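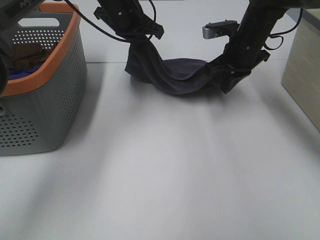 Momo with the navy cloth held at both ends, sagging to the table.

3 min read

Momo is our two-armed laundry cell at Jetthorpe, and this gallery is all about keeping her in shape. Anong Onsri looks after the arms, I look after the table and everything on it, and we both love this job far more than is reasonable! The pages from Hivholm cover the camera mounts, so I'll stick to grippers, cables and cloth.

A cloth held between two arms is my favorite test after any work on the grippers. If one side has been set weaker than the other, the fabric creeps, and you spot it long before a folding run goes wrong. We hold for 60 seconds, let go, swap sides and hold again. Anong also watches the cable loops while the arms travel – there has to be enough slack for the wrist to turn, but never so much that a loop can catch on the basket rim.

Our log stood at 1,323 grips when we last changed the finger pads. The old ones still looked decent, but thick knits had started to slip. New pads took Anong 8 minutes a side, and she is very proud of that (she should be). Brush the lint out of the ridges before you decide a pad is worn!
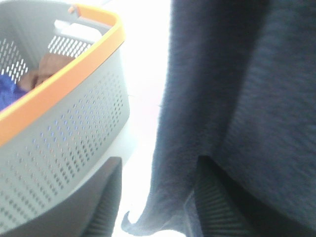

Wrist camera, basket side

Dark fabric this close to the lens is a tough subject, with the background blown out to white and the fuzzy fibers standing out along the edge. I love it. You get the ribbed finger with the cloth wrapped around it, plus the orange rim of the basket for reference. We check the basket position from this view, then wipe the lens and check it again.

Still to do

Ó Néill is sending us a second set of pads in August, a softer kind, and I can't wait to try them on towels. Anong wants to redo the cable ties on both arms first – fair enough, she's the one with the side cutters.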